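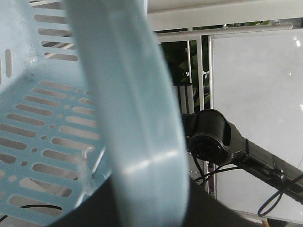
Pourquoi la pince Covard 2 lâche-t-elle parfois son panier ? À cause du capteur d'effort, qui prend le bord arrondi du plastique pour une prise ferme et coupe le serrage trop tôt.

17 août – par Filipa Cordeiro

La Covard 2 reste au catalogue, avec un avertissement que nous aurions préféré ne pas rédiger. Sur 1242 prises en rayon, notre atelier a relevé 15 chutes. Le panier s'en remet très bien, le client qui passait dessous un peu moins.

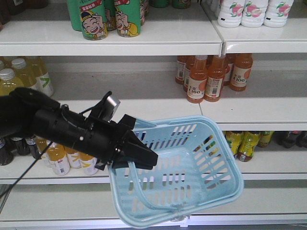

Le défaut touche surtout les prises par le rebord, panier incliné. Le micrologiciel Ristau livré jusqu'en novembre croit alors sa mission accomplie – un optimisme qu'on pardonne mal à une pince. En attendant le correctif, limitez la vitesse du bras à 200 mm/s et interdisez le passage devant le rayon pendant le cycle.
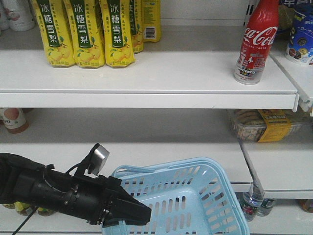
Aidan Kavanagh : Vitesse réduite chez nous depuis lundi, plus de chute, mais l'alarme de serrage ne sonne toujours pas. Le correctif s'en occupe aussi ?

Articles récents
Bras Mosley : rappel des butées
Arrêt d'urgence Ó Gríofa, notice révisée
Ristau : journal des versions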